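I wanted somewhere to keep the crisps that wasn't the top of the fridge, so I bought the Renton shop shelf and the Sokcombe steel table to go next to it. Both have had a proper spell of use now, and I've got opinions!

The table first. It's stainless steel, it's solid, and I love how a bright purple tub of crisps looks standing on it. It does show every smudge though, and scratches too if you look at it in good light.
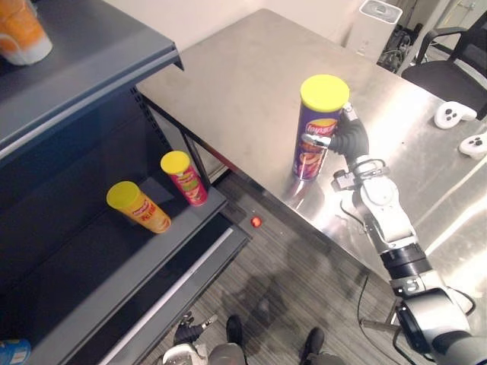 **Words by the Filetby home reviewer** | Tue 14 September

So, living with it. The top is easy to wipe and there's plenty of space for a tub, a couple of game controllers and whatever else gets dumped there (mostly my post). I'd still buy a softer cloth than the one I started with – mine left streaks.

The shelf is the better buy. Dark grey, no fuss, and the colours of the tubs really jump out against the back panel. Bags go at the far left, tubs along from there. My one moan is that tubs can end up at a tilt, and a little lip or divider would sort that. I also like the white label strip along the front, even if I've yet to write a single label.
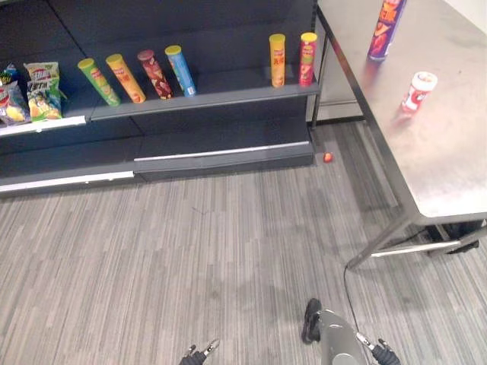 ## Putting it together and what's underneath

It took me 100 minutes, almost all of it spent squinting at the leaflet. The bottom deck sits right down on the carpet, so you can't get a hoover under it, and small things do end up on the floor by the corner. My carpet is the striped grey Rosenthal one and I'd have it again, it hides crumbs brilliantly.

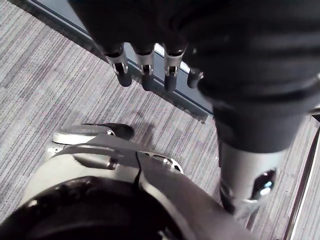
*Stripy carpet, still going strong*

Scores: shelf 7, table 5. I'm adding a second shelf in October if there's a sale on.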